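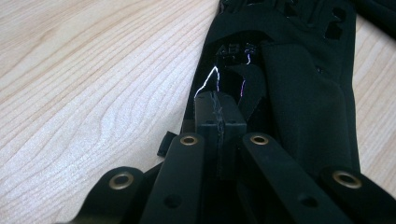

1/ black on black is killing my segmentation
Spent the day on the Borkula perception stack. Black fabric, black fingertips, pale wood table. The mask loves the wood. It does not love deciding where the cloth stops and the gripper starts. Everything dark becomes one blob and the grasp planner happily plans a grasp on its own finger.

2/ Tried the obvious stuff. Gamma bump, helped a bit. Fixed exposure, helped more. Static mask for the fingers works til they move, so now I render the mask from the width estimate every frame. Costs 6 ms, fine.

3/ Width estimate is its own mess tho. Frayed felt on the pads = edge detector grabs a loose thread and the gap jumps. Median over 20 frames, jumps gone, lag is not great. Bare table run for calibration:
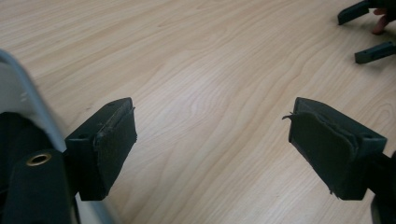

Treloar: why a median and not a Kalman with a velocity term? 20 frames of lag is going to hurt on fast closes.

4/ fair. Had one, it chased the threads too. Will retry with outlier gating, threshold 25 px to start.

5/ Other thing, glossy panels. Highlights come out as wood bc they're bright. So the cloth mask ends up with holes in it

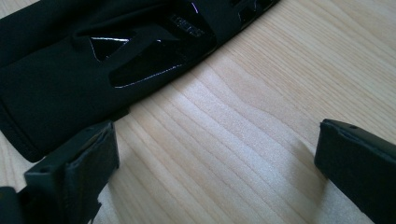 and the planner treats each hole as free space. Filling holes before planning for now, dumb but ok. Relabeled 1,877 frames with teh new masks, retraining overnight. Config is in the Ploltance branch, dont merge it yet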